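Drament 马克杯架使用一个月

家里杯子越买越多,橱柜那层隔板早就放不下,叠着放又容易磕杯口。十二月初在 Eglītis 的网店下了单,买的是 Drament 的立式杯架,同时比较过 Borner 的一款铁丝架,后者便宜,但底座太窄,店里试着一碰就晃。

安装不需要工具。立柱拧进底座,短杆逐根插进孔里,按紧即可。我这套有一根短杆偏紧,用砂纸磨了几下才插到底。说明书只有一张纸,图印得很小,好在步骤简单,不看也能装。

稳定性方面,两边挂的重量差不多时没有问题。如果只在一侧挂厚重的陶杯,底座会略微翘起,所以我习惯先挂对角。页面标注单根短杆承重可达400克,我最重的杯子没有超过这个数。杯柄孔太小的不合适,浓缩咖啡杯基本挂不上去。

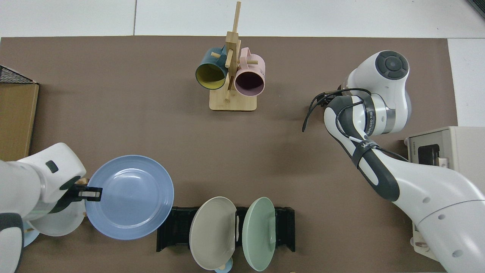
清洁比较省事,用拧干的布擦一遍,再晾一会儿。不建议整个泡水,也不要进洗碗机。刚洗完的杯子我会先控一下水再挂,不然底座上容易留水印。

价格是814元,不算便宜。Bralliseo 那款带托盘的要1,000出头,托盘能接水,可是占地方,我家台面放不下。台面宽裕、常用大杯的人可以多看看那一款。

缺点还有一条:短杆不单卖,丢了或断了只能联系客服。我一月份打算再买一个放办公室,到时候会换深色的底座试试。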